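Mixed-item picking cell at Kotwood: what changes on the floor from June
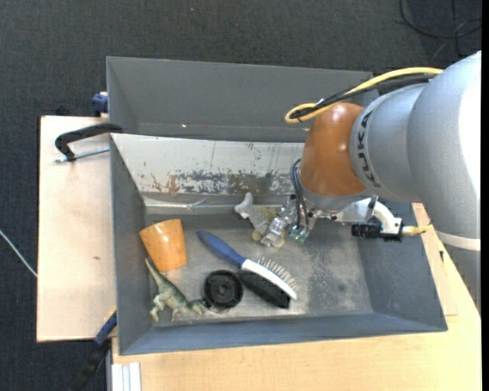 Where the trial stands

The picking cell at the Kotwood returns building has finished its bench stage. Work on the bench used two metal bins set one behind the other, one arm, and a set of household and toy items chosen for awkward shapes: a cup, a hairbrush, a toy dinosaur, a disc and so on. The set holds 68 items in total and only a few go into the bin at one time. Fovham supplied the arm and the gripper. Rodberg wrote the picking software and will look after it for the first year.

The cell moves to line 2 in June. It will take over the first sort of loose returned goods, the step now done by hand at the tip table.

What the cell does

Each cycle is one pick from the source bin and one place into the receiving bin. If a pick fails, the arm tries again from a different angle. After two failed tries on the same item it stops, the stack light goes amber and the item is left for a person. Flat items lying against a bin wall and items with bristles or loose fabric gave the most stops on the bench. Smooth rigid items gave the fewest.

The cell does not grade, label or judge damage. Those steps stay at the grading benches with the present staffing.

Changes to jobs

The tip table has four positions per shift. Two of these become cell attendant positions and two move to grading, where the backlog has been growing for most of the year. Pay bands are unchanged. Rotation stays at two hours, and attendants rotate with grading in the same way tip table staff do now.

A cell attendant clears amber stops, swaps full bins, checks the gripper fingers for wear and keeps the stop log. The lifting limit for a loaded bin is 17 kg per person, the same as for the current totes. Bins above that go on the trolley.

The main physical change is less reaching and bending over the tip table. Against that, attendants will stand more and walk less, and the work comes in short bursts with waiting between. Staff on the bench stage reported the waiting as the harder part. Anti-fatigue mats and a sit-stand stool have been ordered for the attendant station.

Clearing a stop

Press hold and wait for the steady blue light before reaching into either bin. Remove the item and put it in the hand-sort tote. Do not put it back in the source bin - the arm will usually stop on it again. Close the gate, release hold, and write the item type in the log. Cables running along the arm are not to be pulled or moved aside. If one looks out of place, leave the cell on hold and call maintenance.

Training

Attendant training is one half shift at the bench followed by two shifts on line 2 with a Lengyel technician present. So far 41 people have put their names down. Sessions start at 7:30 am in the bench area, and times will be posted beside the roster. Staff who prefer to stay off the cell can tell their shift lead and will be placed in grading.

The stop log will be reviewed after the first month on line 2, and bin height and cycle speed may be adjusted at that point.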